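Stories > People > Small business

Last updated: 3rd January
Reading time: 2 min

The second life of a T-shirt

Terence Ellwood has sold used clothes in Lerville since he left the post office. His shop, Dremik, is narrow and smells of soap. When I came, he was writing prices on paper tags and he didn't stop for me.

"People think I choose the clothes," he told me. "The clothes come, and I must decide very quick. A shirt gets maybe one look."

Last year 3825 pieces passed over his counter. T-shirts are the biggest group, and also the most difficult, for the reason that a new one is so cheap.
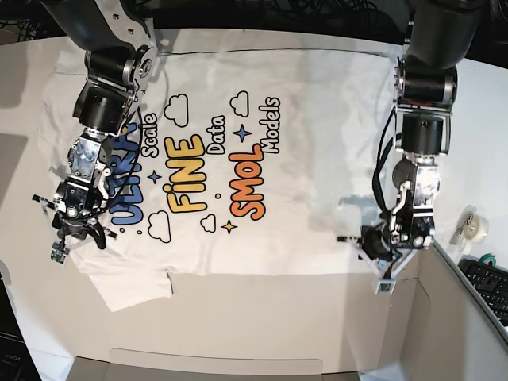 What sells and what does not

Plain ones go first, he said. After them come shirts with old prints, from concerts or from companies which closed. "A company shirt from Witkowska, the old bakery, I can sell the same day. Their own workers buy it back!"

He checks the neck before anything else. If the neck is stretched, the shirt goes in the box for 2 dollars, and he will not discuss it.

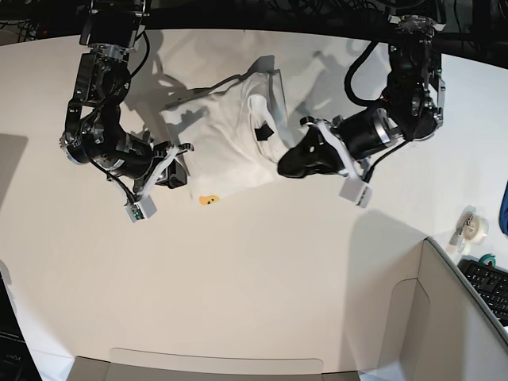

His partner in the business is Vignesh Annamalai, who keeps the books and washes everything at home. The two men don't agree about ironing. Annamalai is against it for cotton. "You fold it when it is still a little warm from the dryer, and it is enough," he explained to me on the phone. Ellwood irons anyway, in the evening, with the radio on.

I asked how many shirts they can't sell. Annamalai had the number ready: 589 in the last year. These are cut into cleaning cloths, and a garage in Cukamia takes them by the bag.

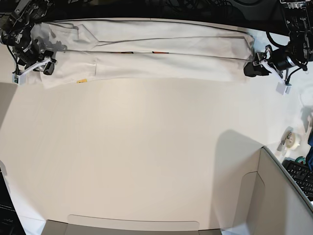
White cloth, folded lengthwise.

White shirts have their own shelf near the door, where the daylight is better. Ellwood does not trust lamps. Under a lamp, he said, yellow under the arms is hidden, and then the customer comes back angry, and the customer is right.
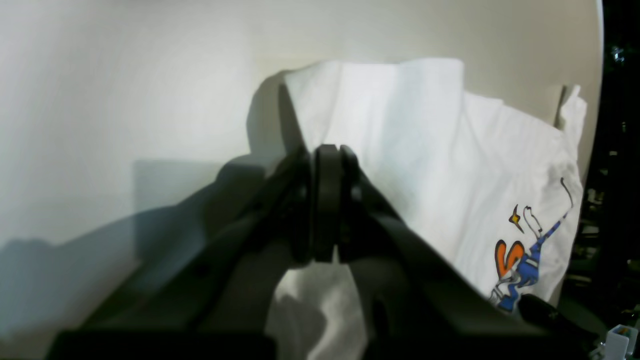
The rent will go up in March and he is not sure about the shop after this. A bigger place would cost up to 800 dollars more each month. Annamalai would like to try it. Ellwood would prefer to stay small and open one more hour.

Before I left, he showed me the shirt he was wearing. It came in a bag with no name on it, and he paid for it like everybody. "Full price," he said, and went back to his tags.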